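3.2 Snacking between meals and brushing in the evening

The second part of the questionnaire was about sweet drinks and snacks between meals. It was given to the parents of 393 children in the schools of Tendesthorpe and Prurkovau, and it was filled in at home in September. Parents wrote down what the child ate and drank on three ordinary days, and at what hour. We did not ask for brand names, as in the pilot study (Ginting and Manurung) many parents left this column empty.

In both towns the most common sweet item was fruit juice, and it was often given shortly before bed. Many parents considered juice a healthy choice and did not count it as sugar. The answers on brushing were less clear. Some parents wrote only "yes" - without saying if it was in the morning or in the evening - and these forms were kept apart from the main analysis.

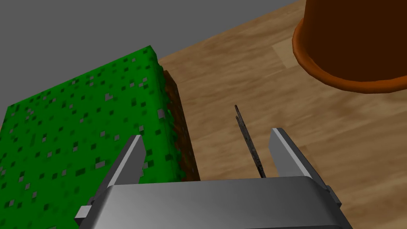

Figure 3. Rendered tabletop with gripper, block and round container.

The dental check was made at school by the same dentist in both towns. For 11 children the check was not possible on the planned day, and they are not included in the results on decay. Children who had a sweet drink after the evening brushing had more often at least one tooth with untreated decay. This difference stayed when we compared only children of the same age, but it became smaller. The group from Prurkovau is also the smaller one, with around 200 children, so the comparison between the towns should be read with care.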